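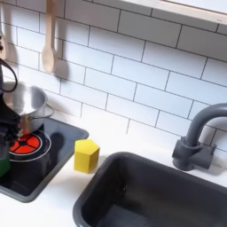

Shared Kitchens in Student Housing: Use, Storage and Cleaning
Project report, second term
Submitted by Peter Jireš

1. Purpose of the project

The project examined how residents of the Mikuš residence hall use the kitchens they share on each floor. The housing office had received repeated complaints concerning full sinks, missing cookware and waiting times in the evening. The report sets out what residents told us and proposes changes that can be made without building work.

2. Method

A written survey was placed in every mailbox on the two upper floors. Of the 59 residents living there, 31 returned a completed form. The form asked when residents cook, where they keep their own pots and pans, and how they would prefer cleaning duties to be divided. A short kitchen diary was also kept on each floor during the first half of May. Residents wrote down the time at which they began cooking and the time at which they left the room.

Reminders were sent through Sendgate, the hall's mailing service. Answers were entered by hand into a table and checked by a second student.

3. Results

Most cooking takes place between 6 and 8 p.m. The diaries show that the average visit during these hours lasted 30 minutes, including washing up. Breakfast caused few difficulties, as most residents eat in their rooms or on the way to class.

Storage was the subject raised most often. Residents who share a cabinet with people they do not know reported that items were borrowed and returned late – or returned to the wrong shelf. Several respondents now carry their cookware back to their rooms after each meal.

Opinions on cleaning were divided. First-year students generally favored a fixed schedule. Older residents preferred that each person clean up directly after cooking, and some objected to any schedule at all.

4. Recommendations

Each room should be given one labeled shelf, and the labels should be renewed at the start of every term. A basic set of shared pots should be kept on an open rack beside the sink. A weekly schedule should cover the floor, the trash and the refrigerator only – dishes should remain the duty of the person who used them.

5. Limits of the study

The lower floors were not surveyed, and the diaries depended on residents remembering to fill them in. Entries became less regular in the second week. The survey form and the blank diary page are held at the housing office and may be used again by a later project group.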